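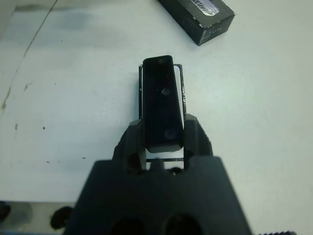 12/08/2023

Vinegar notebook, continued from the blue one, which has got damp and smells of what you would expect.

Tridon jar first. Lid off, muslin on, mother still floating and looking like something a surgeon would apologise for. Taste: sharp up front, then pears, then a bit of wet cardboard. The cardboard is new. Vicente Farías tried it from the same spoon (after I had told him not to) and called it "biscuit". We have agreed to write both down.

Titrated all four jars this morning with the burette that sticks. Results in the back pages, in pencil. Tridon is the strongest at 7 per cent acid, and the second go agreed with the first, a thing I note here mainly so I can look at it when I'm feeling low. Nurow has hardly moved since last week. It was started on the perry from the farm shop and I suspect sulphite, which the label doesn't admit to. Next time I ask before buying nine litres of it.

Mahuika is the warm one, on the shelf above the boiler. It was meant to sit at a steady temperature. What it does is follow the heating timer, so it gets a hot bath twice a day and a chill overnight. Film on top is thin and wrinkled, pale, a bit dusty looking. Could be a young mother. Could be kahm yeast, in which case I've been growing scum with great care. Smelled it three times and changed my mind twice. Leave it. Look again when I've had lunch.

After lunch: kahm. Skimmed it.

Floltimow is the one Renato Sosa set up in February before he went off to do his course, and his notes for it read, in full, "cider, mother from big crock, good luck". No volume, no starting gravity. I've measured what's there and drawn a line on the glass, so at least from now on we know how much is going missing. It tastes better than any of mine. Rounded, soft, a little honey at the end. I have written to him asking what he did and he says he can't remember, possibly nothing.

Fruit flies. The traps work too well in one sense, as the flies now come from all over the building to be trapped. Moved the dish away from the jars and nearer the window. Muslin doubled on everything and held with the thick elastic bands, the thin ones having perished and dropped into Nurow, where one of them still is. I can see it. I can't reach it without disturbing the mother, so it stays until bottling.

Sodium hydroxide: opened the new bottle, and checked it against the old. They don't agree. The old one has presumably been drinking carbon dioxide out of the air since whoever used it last left the cap loose — my handwriting is on the cap. All the figures in the blue notebook after page 66 should therefore be read as a bit high. I have put a note to this effect inside the front cover and not told Vicente, who made a graph.

Oak: started two small bottles of the Tridon on chips, one medium toast, one heavy. Boiled the chips first and threw the water away. The room smelled like a garden centre for an hour. Taste weekly, a teaspoon each, and stop as soon as it reminds anybody of furniture. The last lot went from pleasant to sideboard in nine days.

Bottling. We have 80 small bottles and nearly enough vinegar for a third of them, which is what happens when I do the sums for bottles and Vicente does the sums for vinegar. Pasteurise or not is still open. He wants it raw, because people like to see the bits. I don't want a second mother forming in somebody's cupboard and a phone call about it. Half and half, marked on the label, and we'll see which comes back.

To do: new batteries for the thermometer. pH buffers are out of date, order both. Move Mahuika off the boiler shelf to the one by the sink. Ask the farm shop about sulphite, politely. Find the lid to the big crock, last seen holding up the window.

Nurow again, last thing. Faint smell of nail varnish. Gave it a stir to let some air in, kept well clear of the elastic band.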